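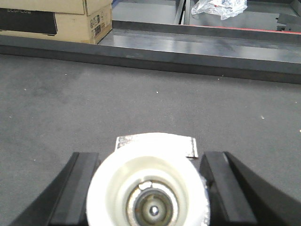
White cup or fitting with foil tape along the rim, metal ring down inside.

Foil tape is not a repair

Feb 11, 2020

I have nothing against tape. There are two rolls of the silver foil sort in my kitchen drawer, and one of them is nearly finished. What I can't swallow is the idea, heard more and more often at mending mornings and in the sort of newsletter that comes through the door in Porbridge, that anything with tape on it has been saved.

Look at a small white part like this one. It might be a cup, it might be a bit of pipe fitting, and I wouldn't put money on either. Down at the bottom sits a metal ring of the kind I would expect to find round a bearing, with a brownish-grey band that could be rust or could be old oil. Across the top somebody has laid a strip of foil tape, crinkled at both ends. There is more foil up the side. Which of these things would you worry about? I would worry about the ring, and the tape goes nowhere near it.

I grant that foil tape has its uses. It sticks well to clean, smooth surfaces, it puts up with warmth that would turn parcel tape to jam, and it will close the seam on a duct for years. But people reach for it because it is shiny and looks like engineering. A brown ring gets a wipe and a shrug, and the rim gets the silver treatment.

My own worst case was an extractor fan in a rented house in Bredthorpe. It howled. I taped the housing, then I taped the tape, and for a fortnight in August I told visitors I had fixed it. The noise had dropped a little. So had my standards. When the thing finally seized I took it apart on the bedroom carpet and found a dry bearing that wanted a drop of oil, or would have done, 30 layers of foil earlier.

The defenders of tape say that a bodge buys time, and I used to say it too. Time for what? In my experience the bought time is spent not looking. The part goes back in its place, the silver catches the light, and everyone feels thrifty. I have met people who will spend a whole evening wrapping a thing and won't spend two minutes turning it by hand to feel whether it grates.

Nor am I persuaded by the other camp, the ones who would bin the lot and order a new one. A plastic part with a rounded rim and a thick wall will often outlast whatever is fitted inside it. If the ring is worn, a new ring may be all it needs, assuming anyone still sells the size. That is a large assumption, I know. Try asking at a counter for one bearing and see how quickly you are shown a boxed set.

So I would ask for something duller. Peel the tape off before you decide anything. Clean the metal and find out whether the brown comes away on the rag. Spin it, if it spins. If you then want to put fresh foil on the rim to stop a draught, go ahead, and write on it in pen what you did and what you left alone. The next person to open it up will probably be you, and you won't remember.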